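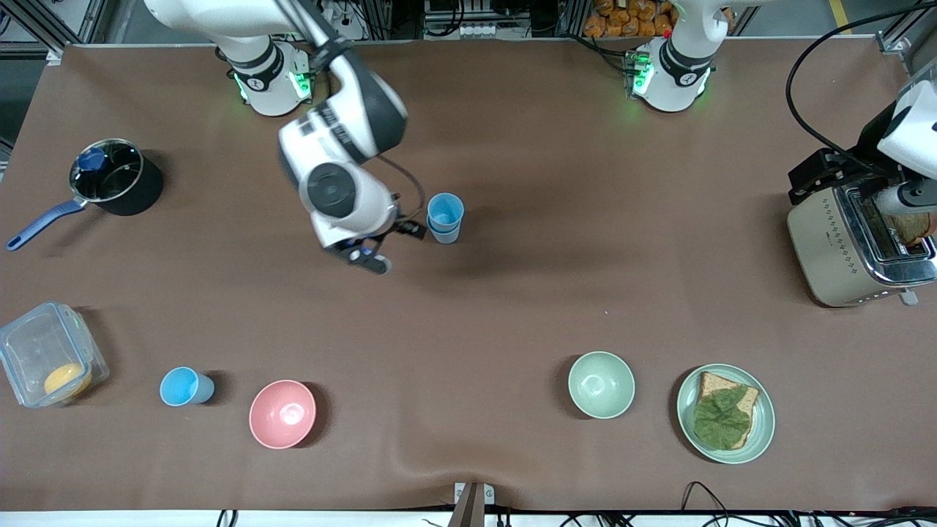
According to Geetha Amin, the first thing a diver notices on the Bavura is the angle. The hull lies on its port side with a list steep enough that the deck reads as a wall, and anyone following the rail toward the stern is swimming along a vertical face. She has dived the wreck in most seasons and still checks her compass at the break of the bridge.

The Bavura was a coastal freighter, 59 meters long, with two holds forward and the engine room and accommodation aft. She was built for the grain and cement trade and spent most of her working life on short runs out of Tindine. She sank in December, before dawn, after water entered the forward hold through a failed hatch cover. All 14 crew left in one boat and reached the beach at Jeruvley.

The wreck sits on sand and broken shell, 200 meters outside the old channel marker. Current is the main limit on diving. Slack water is short, and the shot line should be in place before it begins. Satish Jaiswal, who runs the charter boat, puts the line on the stern because the bow section has collapsed and offers nothing firm to hook.

From the stern the propeller is the obvious starting point. It has 4 blades, one of them buried to the hub. The rudder is hard over to starboard. Forward of this, the engine room skylight is open but narrow, and the space below it is heavily silted. A reel is needed for any entry. Vivek Gautam surveyed the compartment two years ago and found the plating above the main engine thin enough to flex by hand — he has not been back inside.

The holds are simpler. Hold two is open along its full length and can be crossed with daylight visible throughout. Its cargo of bagged cement has set into blocks that keep the shape of the bags. Hold one is flattened, with frames lying outward on the sand.

Visibility is best on a neap tide after several days of offshore wind. Nitrox is sensible for a second dive. The harbor office at Jeruvley asks boats to call before anchoring and again on leaving.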